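Why does a table have a hole in it?

By Cempaka Pelupessy, for the young readers of Navcombe

Maybe you have a desk at school with a small round hole near the edge. My nephew thought a mouse made it! But people put such holes in tables on purpose. The little ring that goes inside the hole is called a grommet.

Think of a lamp standing on your desk. The lamp needs electricity, and the plug is down near the floor. The cord can go over the side of the table, but then an elbow or a foot may catch it. With a hole, the cord goes straight down and stays out of your way.

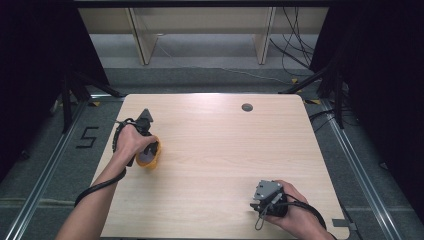

How is the hole made?

A worker cuts it with a round saw, which looks like a cup with teeth. Then the edge is made smooth with sandpaper, so that it does not scratch the cord.

Many holes are 2 inches wide or a little more. A big plug can go through, and your pencil can too, so be careful where you put it. Some grommets have a lid that you can turn when you want the hole to be smaller.

Now look at the tables in your home or your classroom. Is there a hole in one of them? Put your head under the table and see where it comes out. Perhaps you will find a cord there, or the eraser you lost in January.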